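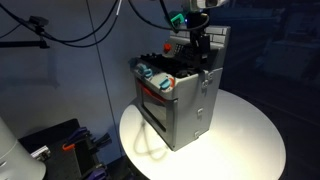 Neketti two-finger gripper: a month with it on the toy cooker

I bought the Neketti in May to replace the Leite gripper I'd been grumbling about since last year, and I promised Koen Geerts I'd write it up once I'd given it a proper go. So this is for Koen, and for anyone else trying to pick between the two (there seem to be quite a few of us on the Forkisham forum!).

My test piece is a plastic play cooker, and I'm very fond of it. It has chunky turquoise knobs on the front, a red handle along the top of the oven door, a round red button and a little keypad on the backsplash. For a gripper it's a brilliant workout, with small things to press, fat things to turn and an annoying backsplash to get past, all in a toy that costs less than a decent set of cables.

Price and what you get

I paid 1,085 for the Neketti with the wrist camera bracket, from Flirnport. The Leite was 1,153 when I bought it and the bracket was extra, which still stings. You get the gripper, two sets of fingertips, a bag of screws and a cable that is far too long. I've looped mine in a wide arc off the side of the arm and it behaves itself as long as I don't ask for any silly wrist angles.

Fitting it took me a whole evening, mostly because the screw holes are tucked behind the housing and I have big hands. Amber Schouten did hers in her lunch break, so don't let me put you off.

Pressing buttons

Lovely. The fingers are slim enough to come straight down over the backsplash, and I can close them up and use the pair as one blunt prodder. With the Leite I kept leaning on two keys at once. The Neketti still does that now and then if I'm lazy about lining it up, but I blame myself for those.

Turning knobs

Less lovely. The knobs have a raised ridge across the face, which ought to make it easy, and if both fingertips land square on the ridge it turns like a dream. Come in a bit skewed and the tips ride up and pop off. I swapped to the softer tips after a couple of evenings and that helped a lot. The Leite has wider pads and is simply better at this job - if all you want to do is turn things, buy that one and stop reading.

The wrist view

I wasn't expecting to care about the camera bracket, and now it's my favourite bit. It puts both fingers along the bottom of the picture with plenty of room left over for whatever you're reaching for. You do have to get used to reading a keypad the wrong way up, and anything white can glare badly, so it's worth fiddling with the exposure before you start recording. 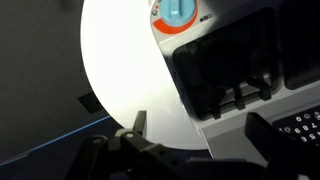
Wrist camera view, with the dial at the top and the upside-down keypad on the right.

Wear and noise

I'm past 2,000 open-and-close cycles and there's no wobble in the joints that I can feel. It does have a whine to it, a bit like an electric toothbrush in the next room. My other half has asked me not to run it after 8 in the evening.

Would I buy it again? Yes, for the camera bracket and the button pressing. I've kept the Leite in a drawer for knob days, and Koen, you're welcome to borrow it if you bring it back with all its screws this time.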